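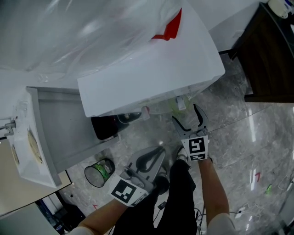
A student in the Monday group asked whether a hand-held gripper can be compared fairly with one on an arm at all, given that the wrist behind it is human. For finger geometry the answer is yes. For closing force and cycle time it is no, and neither is to be reported from hand-held trials.

## 4.2 Curved fingers at a drawer front

Curved fingers with padded inner faces reach under a front edge from below. The approach has three parameters:

- opening width at first contact
- pitch of the gripper relative to the drawer face
- height of the fingertips below the edge

Kirkano fingers open to 72 mm, Terkeo fingers to 49 mm. With the narrower pair, pitch error matters more, and the lower finger tends to touch first.

**Marker tags.** Pose is recovered from the tag on the back of the gripper. Keep it facing the head camera throughout the approach. If the tag is lost for more than five consecutive samples, discard the trial.

**Results to date.** The Whitfield set holds 132 trials, of which 70 used the Kirkano fingers. Polished floors gave more false tag detections than matt ones; filter by tag ID before fitting.

## Before the next session

1. Plot pitch against first-contact error for both finger types.
2. Repeat the fit with the Kisholm controller's smoothing switched off.
3. Bring the residuals, unrounded.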